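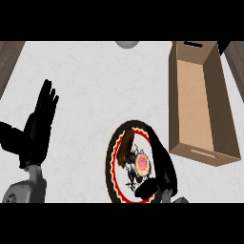
# Garia 1060 Utility Work Surface

The Garia 1060 is a flat work surface for benches, laundry rooms, potting areas and back-of-house prep counters. It is sold as a bare top or with the Hidia steel underframe. Both versions ship flat and are assembled with the same set of fasteners.

The top is a compression-molded core with a hard-wearing face on both sides. Either face can be used as the working side. The edges are sealed at the plant. Any edge cut on site must be sealed again before the top goes into service, or the warranty on that edge is void.

## Dimensions and weight

| Item | Value |
|---|---|
| Length | 1306 mm |
| Depth | 556 mm |
| Height on Hidia frame, feet at lowest setting | 827 mm |
| Foot adjustment | 0 to 30 mm |
| Top thickness | 25 mm |
| Distance between leg centers | 1060 mm |
| Top weight | 21 kg |
| Frame weight | 14 kg |

The number in the product name refers to the leg spacing. It is often mistaken for the length, so check the table before ordering for a fixed opening. Allow 3 mm of clearance at each end between walls.

## Load

The rated load is 120 kg, evenly spread, on the Hidia frame with all four feet in contact with the floor. Point loads must not exceed 45 kg on any area smaller than a dinner plate. For clamp-on vises, place a backing plate under the top and keep the clamp at least 60 mm from any corner.

When the bare top is fitted to a customer's own cabinets or legs, the support spacing should not exceed 1060 mm. Wider spacing will cause visible sag over time. Sag of this kind is not covered.

## Heat, water and chemicals

- Continuous surface temperature: up to 80 °C
- Short contact: up to 140 °C, no longer than two minutes
- Standing water on the face: no effect within 24 hours
- Standing water on an unsealed edge: swelling likely within one day
- Diluted bleach, vinegar, dish soap, mineral spirits: no effect if wiped up the same day
- Drain cleaner, paint stripper, strong acids: will etch the face

Use a trivet under pans taken straight from the oven. Soldering irons and heat guns need a separate mat.

## Hidia frame

The frame is welded square tube, powder coated, with bolt-on legs. Two rails run the full length under the top and have slotted holes every 100 mm. Accept M6 screws only. The slots let the top move slightly with changes in humidity, so the screws should be snug and no more. Overtightening strips the inserts in the core, and stripped inserts have to be drilled out and replaced with the oversize repair kit.

A lower shelf is available as an option. It hooks onto the leg brackets without tools and carries 30 kg. The shelf does not fit frames made before the bracket was changed from three holes to four. Count the holes on the inside of one leg before ordering.

## Cutting and drilling

1. Mark the cut on the side that will face down.
2. Cut with a fine-tooth carbide blade, marked side up for a circular saw, marked side down for a table saw.
3. Support the offcut. It will chip the face if it drops.
4. Break the sharp edge with 180 grit paper.
5. Apply two coats of Vodach edge sealer, four hours apart.
6. Leave overnight before exposing to water.

Round the inside corners of sink cutouts to a radius of at least 10 mm. Square inside corners crack. Keep cutouts 70 mm or more from the front and back edges.

## Care

Wipe with a damp cloth and dish soap. Scouring powder dulls the face and the dull patch cannot be polished out. Light scratches can be reduced with a white nylon pad, worked in straight strokes along the length. Check the frame bolts after the first month and then once a year.

## What is in the box

Top: one panel, four corner guards, one small bottle of Vodach sealer.

Frame: two rails, four legs, two cross braces, 16 M8 bolts, eight M6 screws, four adjustable feet, one hex key. The M8 bolts need a 13 mm wrench, not supplied.

## Ordering and delivery

Orders are filled from the Sawatzky warehouse. Stock tops leave on Wednesday; orders received after noon on Tuesday go out the following week. Custom lengths take four to five weeks and cannot be returned. The next price change takes effect in June.

Inspect both faces before signing for delivery. Corner damage must be reported within two working days, with the packing label number.

Technical questions on cutouts, spans and sealers go to Keegan Fortin at the Sawatzky order desk. Have the batch number ready. It is stamped on the rear edge, left of center.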